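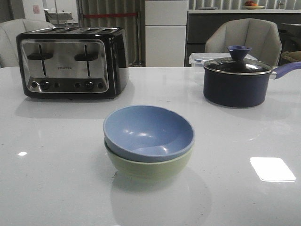 About Irkley

Irkley sells kitchen basics to people who are setting up a home, mostly for the first time. We carry saucepans, bowls, toasters, food storage, towels and the small things that go in a drawer. The company was started by Cengiz Duman, who still does most of the buying and answers a good share of the email.

Before Irkley, Cengiz worked on the wholesale side of a family business, Duman, supplying restaurants and hotel breakfast rooms. Friends kept asking him what to get for a first apartment. He would write them a list, and the list was always shorter than they expected. After a while he had a version he sent to everybody, and that list became our first catalog. It has been changed many times, but the order is the same: something to cook in, something to eat from, something to keep the leftovers in.

What we sell

We keep the range small. If we take on a new saucepan, an old one usually goes. Bowls are sold singly or in nesting pairs, and you can mix colors within a pair. We don't sell boxed sets of a dozen pans. Most of our customers live in apartments with a few feet of cabinet space, and they tell us the same three or four pieces get used every day.

Our kitchen towels, oven mitts and aprons come from Tatotex, a textile firm we have bought from since our second year. They cut to our sizes, and the minimum order is 1000 pieces per color. That is a lot of towels for a company our size, so new towel colors come out slowly. The next ones are due in December.

How we choose things

Everything we consider spends time in the office kitchen before it goes in the catalog. The staff cook lunch there, and whatever is being tried out gets used for that lunch. There is a notebook next to the sink where people write down what they think. Entries are short. "Lid rattles." "Good for rice." "Can't get the oatmeal out of the corner."

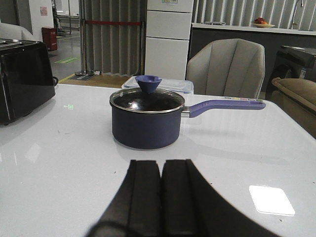 Saucepans get more pages in the notebook than anything else we try. A pan is used at least once a day, by whoever happens to be cooking, and people have strong opinions about handles. We look at how the pan pours, how it sits on a small burner and how easy it is to clean where the handle meets the body. Lids are judged separately. We like a glass lid with a steel rim, so you can check on the food without lifting it, and a knob that is easy to get hold of. The purple-blue one on the navy pan flares out like a small cup, and a shape like that gives your fingers something to pull against. Color matters to our customers too, more than we expected when we started. Many of them keep a pan out on the stove all week.

Toasters take longer. We want to know how a toaster behaves after months of use, so the ones we try stay on the counter and everybody uses them. We stock 2 models, one with 2 slots and one with 4. People living alone often buy the larger one and write to say they should have bought the smaller – please measure your counter first.

Food storage is the part of the catalog we change most often. Clips wear out, lids get lost, and we try to stock replacement lids for any container we have sold. If you can't find yours on the site, send us the measurements of the base.

The Prandodance lunches

On the first Tuesday of the month we hold an open lunch in the office kitchen, which we call Prandodance. The name was Cengiz's idea and there was some discussion about it. Customers, suppliers and neighbors come by, we cook one large simple meal, and people can handle anything in the catalog. It starts at noon. You don't need to buy anything, but please write ahead so we know how much soup to make.

Contact

Email is the best way to reach us, and the address is on the contact page. We reply on working days. For returns, please include your order number and keep the packaging until you hear from us.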